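Bench tips: arm stalls while pulling a server from the rack

Applies to two-arm benches running the Stevavex controller, release 18 or later. Last revised in September.

Symptom: the arm reaches the server, closes, starts the pull and stops with fault 3241 (wrist overload). The drive bay face has not moved. Clearing the fault and repeating the pull gives the same fault and can crack a bay handle.

Do this first. Press the stop, then switch the arm to hand guide. Open the gripper by jogging it in small steps. Do not use the quick-release command while the fingers are in contact with a unit, as the wrist springs back toward the upright link. Keep hands out of the space between the rack post and the gripper.

Check the rack before the arm. On our bench the rack had turned on its board by a few millimeters, so the pull was off axis and the chassis jammed on its rail. Square it against the stops and clamp the board at two corners. Retighten the clamps after 30 pulls.

Check the payload setting next. Fault 1002 in the log just ahead of 3241 means the controller loaded the wrong tool weight at startup. Re-enter the weight and restart. The Gereck finger set needs its own entry.

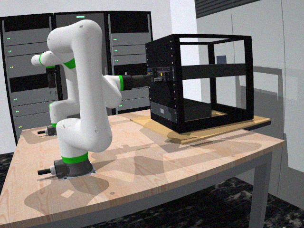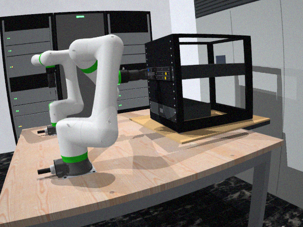 Fault 3241 should be reproduced in the simulator before anyone retries it on hardware. Load the saved rack position and lower the pull speed to 18 percent. Watch the wrist load from first contact. With the near arm's gripper up against the mounted server, as in both views, the load should read close to zero; a reading that climbs before the pull begins points to a bad approach angle. Park the second arm before the run and lock it out in software. If the load stays flat and the pull still faults, replace the wrist cable and run the Akyol self-test.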